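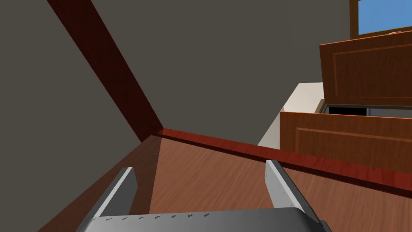

We're finally replacing the kitchen table and I've gone round in circles on what to finish the new one with. Partner wants laminate because his mum's has survived three kids and a cockatiel. I want wood. A wooden surface like the one in the picture, one you can put your elbows on of a morning, and I'm prepared to look after it within reason (my reason, which is a wipe down and maybe an hour once a year). The joiner up the road in Nalthorpe has quoted $548 for the top, unfinished, and we'd reuse the old legs. He said "oil it or poly it, up to you love" and went back to his sandwich. So, oil or poly? Two kids, one who paints. House gets pretty humid over summer. Cheers in advance!

mafalda_m

---

dustbunny
Posts: 1,791

Hardwax oil, every time. We did ours with Palix satin, two thin coats and a third on the ends, and it's had 17 years of dinners. It marks, sure, but you rub back the bit that's marked, wipe a bit more oil on and you're done before the cricket starts. Try that with poly.

---

Salvador C

Have to disagree with dustbunny. Oil is lovely if you like hovering over your guests with a coaster. I've got a Mendes water-based poly on ours, three coats, light sand between, and the kids do slime on it. SLIME. Comes off with a damp cloth.

What timber is it, by the way? Makes a difference.

---

mafalda_m

Sorry, should've said! Tassie oak he reckons. He has some blackwood too but that was a fair bit dearer and I'd be scared to eat off it.

---

dustbunny
Posts: 1,791

Tassie oak takes oil beautifully. Goes a bit honey coloured.

Salvador, how old is the poly? Ask me how I know what it looks like when the edge where everyone rests their wrists starts to go. It peels like sunburn, and then you're sanding the whole top back, not one patch.

---

Salvador C

Four years, and no peeling. I'll grant you the strip-back is a mongrel of a job when it comes, I did my sister's outdoor one and I was finding dust in my ears for a week. But it's a job you do once in a decade. You lot are out there with a rag every July.

---

lieslk

Some of us like the rag :)

I've had both. Poly on the old table, oil on the one we have now. The thing I'd add for humidity is to finish the underside as well, same product and same number of coats. I skipped it on the first one and by the end of that summer it had cupped enough that a pea would roll to the middle. Also check how he's planning to fix it to your old legs - if it's screwed hard through the rails with no slots, the wood can't move and it'll split, and no finish will save you.

---

Anibal_V

^^ this about the underside. And slotted brackets, they're a couple of bucks each.

On the oil vs poly thing I'm a fence sitter. Kid who paints would push me to poly, except if it's acrylics. Dried acrylic scraped off my oiled desk with an old bank card and I had to look hard for the spot. Texta is another matter. Texta is forever.

---

mafalda_m

It's watercolours and, yes, texta. Oh dear.

He's using brackets, I rang and asked, and he sounded a bit offended. Didn't think of the underside at all so thank you Liesl! Does the oil stink? We'd have to do it in the carport and the neighbours are close.

---

dustbunny
Posts: 1,791

Bit of a smell for two or three days, nothing dreadful. More important: lay your used rags out flat on the concrete till they're stiff, or dunk them in a bucket of water. Do NOT scrunch them up in the bin. They can heat up by themselves and catch fire. I'm a pain about this but I've seen what was left of a mate's wheelie bin.

---

Salvador C

Fully agree with dustbunny for once. Put that in capitals somewhere.

Water-based poly, I'll just mention, rinses out in the laundry tub...

---

lieslk

Get him to give you a couple of offcuts. Oil one, poly the other, put them on the bench for a fortnight and be horrible to them. Red wine, hot mug, beetroot, a texta. We did that with the Lomside oil before we committed and changed our minds on the colour completely.

---

mafalda_m

Love that, and the kids will be very keen on the being horrible part. He's dropping offcuts round tomorrow after four. Partner has asked me to include a piece of laminate "for fairness" so that's going in too. I'll put the results up when we've got some.

---

Anibal_V

My money's on the laminate, sorry. Do try turmeric though.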